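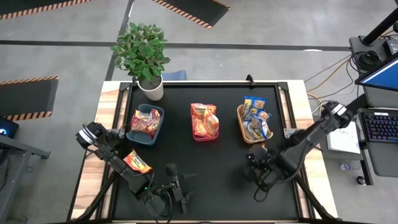

Kwok-wai Man wrote to me after the last post to say that if a person has to drive both arms through every single packet, the person might as well put the packets in the basket themselves and go home. He also wanted to know how many times you have to show it before it stops being your work and starts being the robot's.

Both fair. The first one I hear a lot. Yes, I could sort a table of snack packets by hand in less time than it takes me to get settled in the chair. The packets aren't the product, the recordings are. Every run saves what the joints did and what the cameras saw, and the training uses those together. A sorted basket at the end is only how I know the run is worth keeping.

The second question is harder and I'll give him numbers. At the end of June I had 1,572 runs saved on the packet task. After going through them I kept 941. The rest had something wrong with them, mostly small things: a packet pushed instead of picked up, a long wait in the middle while I made up my mind, an arm that knocked a basket and carried on as if it hadn't. Whether 941 is enough, I don't know yet. It is enough for the easy packets and not for the awkward ones.

## How I do it now

I move a pair of small leader arms and the pair on the table copies them. The software is Skindia, which I moved to in the spring after a long time on scripts of my own. It does less than my scripts did, but it does it the same way each time, and I stopped losing runs to bad file names.

When I started at Karnthorpe I taught by hand instead. You put the arm into a loose mode, take hold of it and walk it through the motion. It's a good way to learn what an arm can reach. For this kind of job it has two problems. Your own hands and sleeves end up in the camera views, and you can't sensibly do it with two arms at once unless somebody else takes the other one. Villads Sveinbjörnsson and I tried that for an afternoon. We were both too polite and the arms kept stopping to let each other past.

Driving from a distance has its own drawback, which is that you feel nothing. A packet with air in it gives way a good deal before the gripper really has hold of it. By hand you would know. On the leader arms I have to look, and for the first few weeks I squeezed everything far too hard.

So these are the habits I've ended up with:

- Look at the packet before moving. If I don't know which arm is taking it, I don't start recording.
- Come down over a seam or a corner when there is one, because flat film slides.
- Keep moving at one speed. The model picks up my hesitations as well as anything else.
- Let go low, inside the basket. Dropping from height looks fine until a packet lands on the rim.
- If I fluff a grasp, I go back up and try again properly, and I keep the run. I used to delete these. They were the only examples it had of what to do after a miss.

That last one made more difference than anything I changed in the settings. Villads had been telling me to do it since the winter.

## Big packets

Small packets are a one-arm job. I use whichever arm is nearer, and I try to be strict about it so the model doesn't see the right arm reaching across on one run and the left doing the same packet on the next. Noodle packets are a different matter. They're wide, they bend, and the wrapper moves over what's inside.

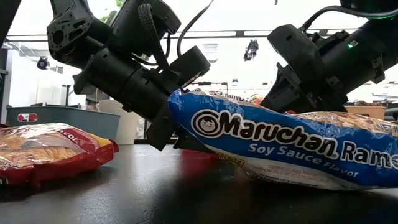
My first plan was to treat them as small packets that happened to be large, so one arm, a pinch at one end, lift. That gets you a lift on a good day. The far end swings, though, and by the time you get to the basket it's coming in at whatever angle it likes. Then I tried using both arms from the start, one at each end, and that was worse, as I was always a little late with my left hand and the packet twisted.

What I do at the moment is raise one end first and hold it still, then bring the second arm in behind. It's slower but there is a clear order to it, and order seems to be what the model can copy. I've recorded 54 runs that way. I drove them all myself in the mornings, before my wrists got tired, and you can tell from the traces which ones came near the end.

I gave the leader arms to Villads for a short session as well, to see whether a second pair of hands would help or muddle things. He drives much faster than I do and takes the corners tighter. For now I've left his runs out of the big packet set and put them into the small packet one, where there's more data to soak up the difference. I may regret splitting it up like that.

## What's next

Woltholm have asked whether the same set-up would manage soft pouches with liquid in them. I said I'd try some once the noodle packets are reliable, and they aren't yet. The training job for the new set is called Aubert, for no good reason, and it should finish overnight.

Kwok-wai, to answer you properly: on the small packets it stopped being my work somewhere before the 941, though I couldn't point to the run. On the big ones I'm still doing all of it. I'll put the Aubert results up when I've watched it try the table a few times, including the failures.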